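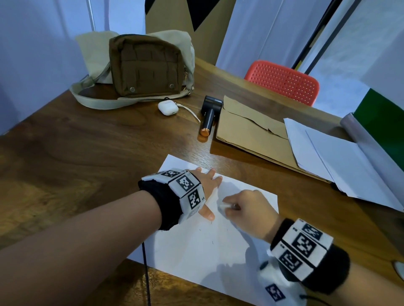
The table top, grain side up

Stripping old wax before oiling a table

relu_b
I want to put Grodano hard oil on a table that has had years of furniture wax. The tin says bare wood only. Do I have to sand, or will a wax remover do?

Pennywort
Wax remover and a grey nylon pad. Work along the grain and wipe off while it's still soft. I used the Stüber one, two rounds.

Marl_and_Co
I'd sand as well. Remover leaves wax in the pores and the oil goes patchy over it. 157 on the Stüber tin is the slow one, by the way, get 368 if you can.

Pennywort
Never had a patchy one. If you sand too fine the oil won't take at all.

Marl_and_Co
I didn't say fine. 120 then stop.

anong_i
Drip test first. Put a drop of water on it after the remover has dried off. If it beads, there's still wax. My sideboard needed up to 200 ml of Zaken and I didn't sand it.

relu_b
Thanks. Is white spirit any good? I have a bottle already.

Pennywort
It works, takes longer. Change the rag often or you just move the wax about. Dry the rags flat outside when you get to the oil.

Marl_and_Co
Agree with that bit. Still sand it.

relu_b
Will try the underside on Monday with white spirit and do the drip test.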